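Patio Table Clutter – README

14 June 2023
by Modupe Adeleke

Hi! This folder is my notes and labels for the stuff that piles up on outdoor tables. I started it in May as a tidy-up list for our own deck and it got out of hand (82 kinds of object now, and I keep finding more).

**What's in it**

- `objects.csv` – one row per thing: mugs, bottles, laptops, plant pots, jackets, whatever
- `notes.txt` – my ramblings, mostly about chairs

There are 4,000 rows, so please don't open it in a spreadsheet on an old computer like I did.

**How I label**

Plain words only. A mug is a mug. Anything flat, round and small goes under "disc" unless I'm sure it's a coaster, and stickers belong to whatever they're stuck on. Potted herbs count as table things, even the big bushy ones!

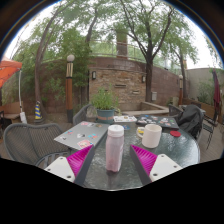
Jackets were harder. Nahom Seyoum wanted them filed under clothing, I wanted them with the chair they hang on, and we ended up keeping 2 columns so both of us could be happy. Wicker and metal chairs are separate too – they get moved differently when you wipe down the table.

If a label looks wrong, send me the row number and I'll fix it.

Recent items
- Kitchen Drawer List
- Garden Shed Shelves
- Notes on Folding Chairs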